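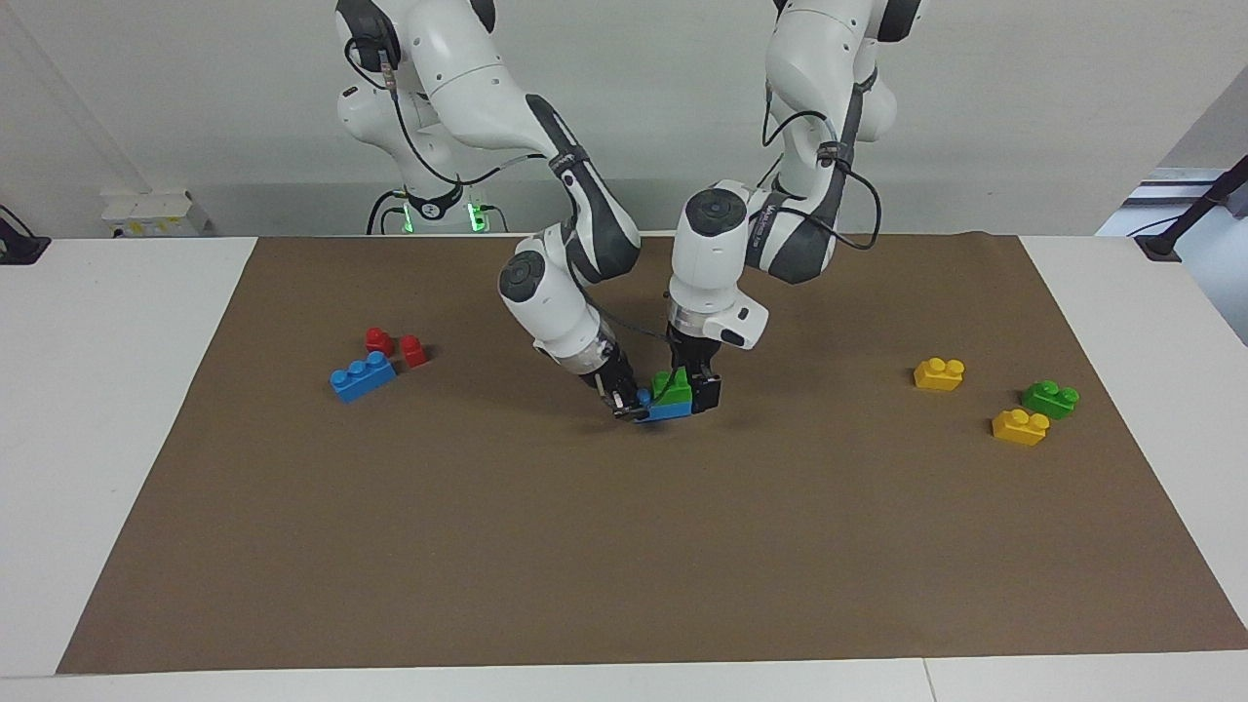
Re: [blocks-swap] big bricks — mixing makes, and what to put under them

Quick reply, dinner's on, sorry if this jumps around.

> We just got given a tub of the large chunky bricks for the
> toddler table at the library, all mixed up, no box. Some of
> them grip so hard the little ones can't get them apart, and
> some just fall off each other. Are we supposed to sort them
> by make? Also the table is white and slippery and everything
> skates around when they push down. We tried a towel, hated it.
> Last thing, are the small square ones worth keeping? They seem
> to end up in coat pockets. We have room for one tub only.

Yes, sort by make if you can stand it. We had Gokik and Marti in the same tub for a whole winter and it was misery. Gokik studs are a hair fatter. Gokik on Gokik, fine. Marti on Marti, fine. Marti on top of Gokik, you need a grownup and sometimes a butter knife. Gokik on top of Marti wobbles and drops off if you breathe on it. The name is inside the brick, down in the hollow part, tiny letters, get a flashlight.

If there's no name at all it's probably Zaltard, the older ones. Those fit pretty much anything but they go chalky and the reds fade to a sort of salmon. Keep them anyway.

Towel — no. Terrible. Everything tips. Same with felt. What worked for us is brown paper, the heavy kind off a roll, one big sheet over most of the table and taped at the corners on the underside. Bricks don't skate nearly as much, the kids can draw roads on it, and when it gets disgusting you bin it and roll out another. Leave a strip of bare table at the edge so you can wipe it, otherwise the juice goes under the paper and you'll be peeling it off in bits. Don't get the shiny gift wrap stuff. We get ours from Wutska, the packing aisle not the craft aisle, same paper and it's cheaper over there. One roll does us till April easy.

Also you can see the bricks on it. Green, blue, red all show up nicely on brown, yellow a bit less so.

For the pushing down problem, it's mostly how they do it. They want to slam it from above with one flat hand and the bottom brick shoots off. Show them two hands, one each side, top brick held over the bottom one, line up the studs, then squeeze. Start with just two bricks. A green on a blue, whatever. And let them put the top one off to one side with a bit of the bottom brick sticking out, that's much easier to pull apart agian after, there's something to get hold of. Dead square on top looks neat and then they come crying to you.

Little square ones: keep them!! Ours are the first ones to get picked every single time. They're good for the kids who can't manage the long ones yet, one hand fits round the whole thing. Also chimneys, heads, traffic lights, pretend strawberries. Yes they walk off. We put out 5 at a time and the rest live in a jar on the high shelf, swap as needed. They're too big to swallow, ours are anyway, but check yours against a choke tube before you put them out, some of the off makes run small.

How many for one tub: I'd say 100 is too many for a toddler table. It turns into a dumping game, tub goes over, everyone leaves. About 40 out at once and they build. 4 kids at the table max or the elbows start.

Washing, you didn't ask but since they came secondhand. Mesh bag, dishwasher top rack, cool, no drying cycle. Shake them out after bc the water sits in the hollow side and gets smelly. Lay them studs up on a rack overnight. Do not do the ones with stickers or printed eyes, those get a wipe and that's all. I lost a whole set of eyes that way.

What else. Oh, if two are truly stuck, freezer for a bit then twist, don't pull. Teeth marks don't come out, dont bother trying.

I have a bag of spare Marti blues if you end up short, they're just sitting in the hall closet. Long ones mostly. Would trade for any Gokik greens, we're always out of green. Can bring them to the swap on 7th March if you're going to be there, email me off list so I remeber to put them in the car.

Gotta go, something's boiling over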